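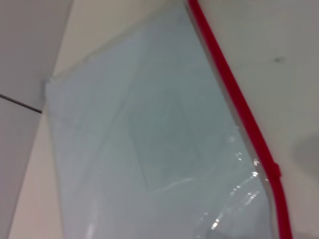
Section 4. Closing the Prina document pouch

Before you start

The Prina pouch has a milky body and a red closing strip along one side. The body holds your papers. The strip holds the body shut, provided you let it. Most of the letters Podano receives about this product concern the strip, and most of those were written by people in a hurry.

The pouch takes paper up to 292 mm on the long side. It will hold 99 sheets of ordinary printer paper, or one set of tax records belonging to someone optimistic. Total contents should not exceed 700 grams. The pouch has no way of telling you that you've gone over, other than splitting.

Note: You can make out shapes through the plastic, in a soft gray sort of way. Treat the pouch as a way to keep papers together. For keeping secrets, see a drawer with a lock.

4.1 Flattening the pouch

New pouches come folded, and the fold has opinions. Deal with it before anything goes inside.

1. Unfold the pouch and turn it so the red strip is on your right. Left-handed users may turn it the other way and read the rest of this section in a mirror.

2. Press the fold down with the side of your hand, working from the middle outward. A faint line will stay behind for a week or so – leave it alone.

3. Check the corners. A crumpled corner can be smoothed with your thumb. A creased one will stay creased, and you'll get used to it.

4. If the plastic still bows, lay the pouch under a heavy book overnight. The Kim catalog is the right size and is seldom needed for anything else.

Caution: Do not iron the pouch. Do not iron it through a dish towel, on low, "just for a second."

4.2 Loading

1. Square up your papers on the table. Tap the long edge first, then the short one.

2. Remove paper clips. Staples may stay if they lie flat.

3. Hold the mouth open with one hand and slide the papers in with the other until they touch the bottom seam. If they stop halfway, pull them out and find the sheet that has folded itself over. There's always one, usually the original.

4. Leave the clear margin beside the red strip free of paper. Anything sitting in the margin will be caught in the closure, and you'll find out about it when you need that page.

Note: Receipts should go in an envelope first. Loose receipts drift toward the margin.

4.3 Closing the strip

1. Work on a hard, smooth surface. A plain tabletop is right. A bed, a sofa arm, or your knee on the bus will give you a closure that looks fine from one end only.

2. Line up the two halves of the closure at the top. Pinch them together until you feel them catch.

3. Run your thumb and finger down the strip in one slow pass, pressing as you go.

4. Stop short of the end and push the trapped air out with your free hand. You'll be tempted to skip this. A pouch full of air does not stack, and will slide off a shelf at a time of its own choosing.

5. Finish the pass. Now look down the length of the strip. It should run straight. If it thickens or changes direction anywhere, open it past that point and press again.

Caution: Don't use your teeth, a rolling pin, or the edge of a ruler. The first is unhygienic and the other two leave marks.

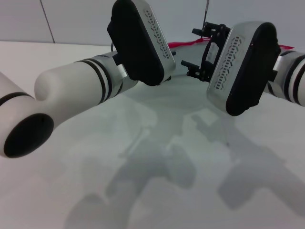
A user in Triltura writes that step 4 works better backward: she gets the air out before touching the strip, with the pouch flat and her forearm laid across it, and has closed a whole filing box this way without a single balloon. She adds that our drawing of a thumb is misleading and looks like a potato.

We tried the forearm method and have no objection to it, as long as your sleeves are clean. The thumb will be redrawn in the February printing.

4.4 If the strip won't stay shut

Strip opens at the top: The first pinch missed. Start over from 4.3, step 2.

Strip opens in the middle: Look for paper in the margin. Then look for a crumb.

Strip opens everywhere: Take out sheets until it stops doing that. Use 2 pouches.

Strip will not open at all: Pull the two lips apart at one end, close to the strip. Pulling from the middle of the body stretches the plastic, and stretched pouches are not covered under Section 9.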